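Chapter 4
Momentum and Other Things We Say About Tennis

Before you read

Write down, in one sentence, what you think a commentator means by saying that a player "has the momentum". Keep the sentence. You will be asked to look at it again in section 4.5, and you may want to change it.

4.1 A familiar story

A player loses the first set 6-2. She holds serve at the start of the second, breaks in the fourth game, and wins the set. Early in the third she breaks again. By now everyone in the stadium can tell you what has happened: the match has turned. The other player's shoulders have dropped, the crowd has picked its side, and the commentator says that it all changed with that one long rally at 2-1.

It is a good story, and it may even be true. The trouble is that it was written backwards. Had the second player broken straight back and won the match, the long rally at 2-1 would not have been mentioned at all. There were plenty of long rallies. We choose the one that fits the result.

This chapter is about claims of that sort: momentum, nerve, home support, the "big-point player". We shall not try to show that they are all false. Some of them have something in them. But most are repeated far more often than they are tested, and a student of sport ought to be able to tell a claim that has been checked from one that has only been said a lot.

4.2 What would count as evidence?

Suppose we want to know whether winning one set makes a player more likely to win the next. The obvious thing to do is to collect some matches and look. Our class records come from the Drotetti indoor tournament, and cover 300 matches played over several seasons.

In most of those matches, the player who won the first set also won the second. Does that show momentum? It does not. The better player is more likely to win the first set, and the better player is more likely to win the second set too. We would see the same pattern if both players forgot the score completely every time they sat down.

To find momentum, we need something harder to get: a way of comparing a player who has just won a set with the same player, against the same opponent, who has just lost one. Real matches rarely give us this. Two players may meet five or six times in their careers, on different surfaces, at different ages, with and without a sore wrist. You can build an estimate of each player's strength and ask whether results go beyond it, but then your answer leans on the estimate. If the estimate is poor, you may "discover" momentum that is really just a badly rated player having the sort of day you should have expected.

4.3 Small numbers

The "big-point player" is an old favourite. The usual proof is a figure for break points saved, shown on screen during a change of ends. A player who has saved 90 per cent of the break points against him looks made of iron. If he has faced ten of them, he has saved nine. One net cord the other way and he has saved eight, and looks a good deal more human.

Try this for yourself. Toss a coin 35 times and write down the results in order. Almost everyone gets a run of four or more the same way, and many get a longer one. Show your list to somebody who has not been told where it came from, say that it records points won and lost, and ask them to describe the player. They will usually manage it. They will tell you where she lost concentration and when she found her rhythm.

Larger samples help, though less than people hope. The Utasico club kept a log of 900 service games, and its coaches were sure that their players served worse after a long rest. The log did show a small drop. It also showed that long rests mostly came during rain breaks, and that the courts played differently afterwards. Was it the rest, or the court? The log cannot say, and the club went on giving the same advice as before.

4.4 Who is making the claim?

Some claims about tennis come with something to sell. In the case studies you will meet the Brarnus wristband, said to "steady the player under pressure", and the Dzene breathing course, said to shorten the time it takes to recover after losing a set. Neither claim is silly. Neither should be accepted on the strength of a few pleased customers, who bought the thing when they were playing badly and might well have improved anyway.

When you read such a claim, look for what is missing. How many players tried it? What became of the ones who gave up? Was there a group who did something else for the same length of time? A leaflet that answers none of these may still be right, but you have been given no reason to think so.

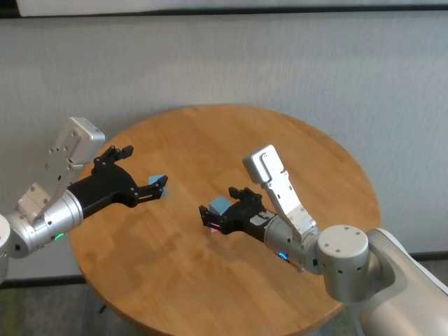
4.5 Working through the chapter

The remaining sections take four claims in turn, beginning with momentum between sets and ending with the home crowd. Each starts with the claim as it is normally put, in the words you would hear on an ordinary afternoon's coverage. You should then try to restate it so that it could turn out to be wrong. This is often the hardest part, and some claims will not survive it.

Go back now to the sentence you wrote at the start. Could any result at all show it to be mistaken? If "momentum" means only that a player has won several of the last few points, then it is a description of the score, and there is no argument to be had. If it means that she is now more likely to win the next one than she would otherwise have been, you have made a proper claim, and you can be asked to back it up.

Key terms for this chapter: run, sample, fair comparison, hindsight, base rate.

You will need squared paper, a coin and the match records at the back of the book.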